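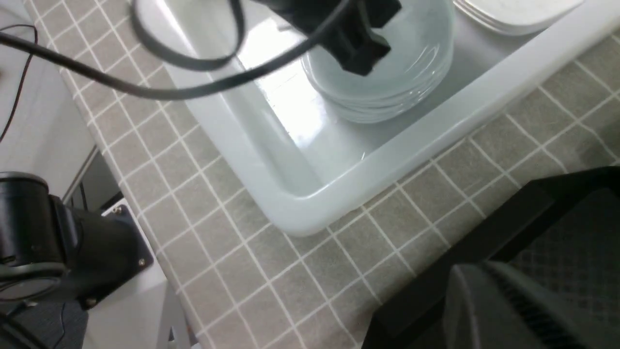 Wrist view, glass plates in the white tray, gripper over the stack.

From: Hannelore Mayrhofer
To: kerketti-users
Subject: Re: [kerketti-users] plate task, how many demos?

On Monday Konrad Berchtold wrote:
> We have 50 teleop demos of the plate task and the policy still
> closes too high on the glass ones. White plates are fine.
> Should I just record more, or switch to guiding the arm by hand?

Stay with remote control for this one. When you guide by hand, your fingers end up in the wrist view, and the policy learns from that too.

I would record 60 more, glass only, and move the tray between takes. Glare washes out part of the tray floor and wall, so change the lamp position as well - 2 positions is enough to start. Slow down for the last bit before the grasp.

Which Kerketti version are you on?

Hannelore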